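Desk surface (wood grain)

A desk surface is the flat top of a desk, and I've been keeping this entry going for the wiki since May, mostly because I'm the one who can't stop looking at wood grain. Grain is the pattern that growth leaves in a board, and on a desk it usually runs the long way, side to side as you sit.

Long wavy curves with ovals or pointed arches in them are called cathedral grain, or flat-sawn grain if you ask Edileuza Tavares, who taught the finishing class I took in Cáceres. Straight, even lines mean the log was cut another way (quarter-sawn). Laminate tops copy both, and some copies are so good I've had to go look at the edge to be sure!

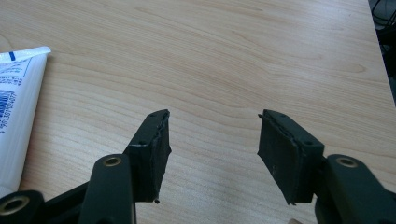
How do you tell a laminate desktop from solid wood?
Look at the edge and the underside. Solid wood carries its grain over the edge and shows end grain on the short sides, while laminate stops at a seam or a strip of banding, and a printed pattern may repeat farther along.

Pale tops are the popular ones right now. The Stornine catalog I have lists 43 wood-look finishes, 17 of them in the beige and tan range, and Bruvness sells a similar set under different names – I gave up trying to match them. Light colors hide dust nicely but they do show ink.

For cleaning, I use a damp cloth and a drop of dish soap, wiping along the grain. Stilteck sells a spray for it too. I haven't tried that one yet.

See also: Veneer, Edge banding, Knots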